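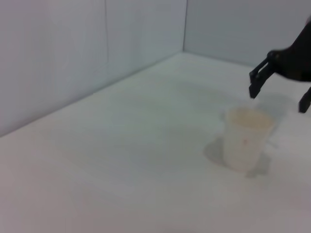
Modules > Packaging and Use > Handout 4

Notes | Reading | Tasks

The plain plastic cup

Kerska's sales sheet says a tapered cup "stacks better and feels better". The first claim you can test. The second I'd leave alone until somebody shows me how it was measured. Telteston quotes 534 users and never says what they were asked.

Task: list what a pale, translucent wall does for the drinker. Then strike out anything you only read in a brochure.

Contact: Jaruwan Khamphan | Back to top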